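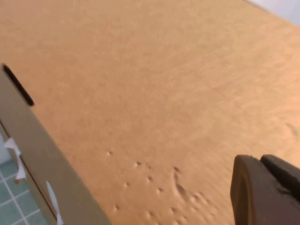 Photograph: Demchenko

The marks that a surface keeps

Small dents are the least regarded form of damage in any collection of household objects. A tear is entered in the record at once, as is a stain. A scatter of shallow pits across a tan surface, each a dark speck with a paler rim, is more likely to be passed over, particularly where the colour beneath remains even.

The study collection at Birumach has taken a different view. Its survey of surface wear, begun in April, covers soft and matt finishes of every kind, among them felts, brushed coverings and coated boards. Each piece is examined under low light from one side and again under even light. The second condition is the less flattering to the examiner. Without strong highlights, a dimple must be found by its edge, and short curved grooves may be mistaken for the grain of the finish.

Condition notes at Birumach were formerly limited to 6 printed terms, of which "marked" was by far the most used. The revised sheet has 12. It separates single pits from clusters, and clusters from those places where neighbouring pits have run together into a line. It also asks where the marks thin out, a question that earlier staff seldom recorded.

Storage receives equal attention. Where a textured surface lies directly against a flat panel, the seam between them should be checked along its whole length. Slots and cut-outs are noted separately, whether or not their purpose is known — an opening with rounded ends may resemble a handle, and the sheet allows the word "resembles".

Zostevska, which lends pieces to the survey, has adopted the same terms for its own stores. Its staff now leave 15 minutes between unwrapping and inspection, and no brush is used until the notes are complete.

The survey makes no recommendation on repair. Pressed marks in a soft finish are left as found, and the sheet is kept with the object.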